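# Speaker notes: Two grippers, one wrist camera

Sigrún Briem, 20 minutes plus questions
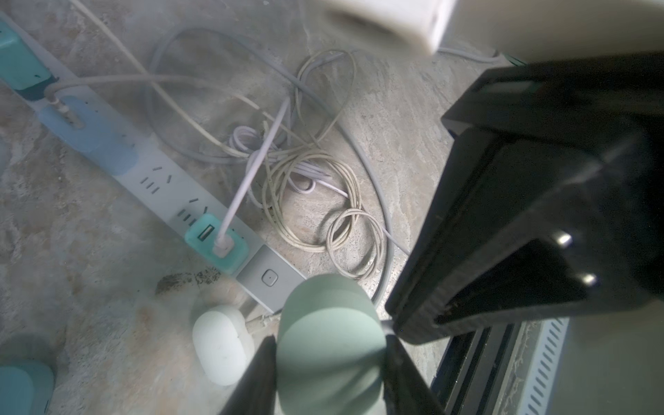 Slide 1. Wrist camera view, cable floor, ball at the fingers.

**Opening (2 min)**

- Leave slide 1 up while people sit down.
- Say what the talk covers: the Pandlow two-finger gripper against the Herdale, same arm, same Bronik controller, same camera mount.
- Say what it leaves out: suction, force control, price.

**Slide 1, back to it (3 min)**

- Point at the two black fingers at the bottom, then the green ball between them. The ball is close to the lens and out of focus. Every near object has this problem at our mount distance.
- Point at the cables. Gray, cream and lavender, looped over each other beside the power strip. Thin pale cable on a pale stone floor is hard for the segmenter. The thick gray one is easier.
- Ask the room which cable they would pick up first. Wait for an answer.

**Slide 2: setup (3 min)**

- 112 grasp attempts per gripper, split over balls, plugs and loose cable.
- Floor level only. We tried a table in December and dropped it from the results, the reach was different enough that the numbers didn't compare.
- Fingers swapped by hand. Camera recalibrated after each swap. Mention that the first calibration target was too glossy.

**Slide 3: results (5 min)**

- Balls: no useful difference. Don't spend time here.
- Plugs: Herdale better. Its narrower tips fit beside a neighboring plug on the strip. Pandlow tips hit the neighbor.
- Cable: Pandlow better. 51 failed cable grasps across both grippers, most of them Herdale. Usual failure is the tip pushing the loop flat.
- Read the table by row. Last time I read it by column and people got lost.

**Slide 4: camera (4 min)**

- Moved the mount back 3 cm. Near objects got sharper, but we lost sight of the fingertips in the closed position.
- Moved it back again to where it was.
- Yammine lens is on order, no results yet. Don't promise a date.

**Slide 5: what's next (2 min)**

- 1000 attempts on cable alone, Pandlow fingers, two pad materials.
- Same floor.

**If asked**

- Cycle time: not measured properly, arm speed was capped.
- Why one camera: the controller drops images with two. Bronik ticket is open.
- Data: log files yes, video after we clear the storage question.

Skip slide 4 if the session is running behind.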